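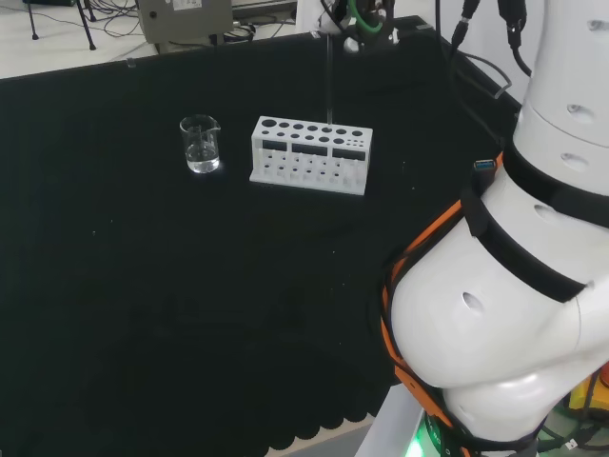 A comment under last week's post wanted to know why we bother with real glass at all, when the simulator gives us 3,000 grasps before lunch and never has to be topped up. Fair. Short answer: the simulator is wrong about glass, and wrong in a way that flatters us.

Longer answer, typed fast because the arm is booked again at 5.

So the method, for anyone new. We call it Dokent (no it doesn't stand for anything). The policy proposes a grasp, and a second small network looks at the same view and guesses how far off that grasp could be. If the guess is too big the arm doesn't commit -- it moves a bit, looks again, proposes again. That's the whole trick. Look twice when unsure. People have done versions of this with opaque stuff for ages, the part we care about is clear things with clear liquid in them, where the depth reading is mostly garbage and the rim highlights slide along as the wrist moves.

In sim the second look barely helps. A tiny bump, well inside the noise. I nearly dropped the whole idea in April over that.

On the bench it's a different story. Same weights, no fine tuning, beaker next to the tube rack, black cloth on the table. Single look: 59 percent of grasps landed where they should. I'm not putting the second look number up yet beacuse the runs aren't finished and I've been burned before. It's better. Better enough that I reran the baseline to check I hadn't broken it.

Why the gap? My guess is the renderer. It gives you highlights that are too clean, so the uncertainty network learns that a bright rim means "sure". Real rims are bright and also lying to you. The Jirneo renderer is meant to handle this, haven't had time to port the scenes.

Things that went badly:

Thresholds. Set it low and the arm just dithers, peeking left, peeking right, never picks anything. I capped it at 4 looks, which is ugly but fine.

Tube racks. White plastic full of holes, and the network is extremely confident about every single hole. Test tubes are a seperate post.

The liquid line. It sometimes reads the surface of the water as the top of the beaker and goes in low. The second look fixes most of those, not all.

Also somebody asked about code. It's sitting in the Skisari repo on a branch with a stupid name, and it won't run without our calibration files. Cleaning it up is on the list, under the baseline rerun and above the test tubes.

Next is the same beaker with less in it, then on a pale cloth, which I expect to be horrible. Numbers Friday if the logging holds up.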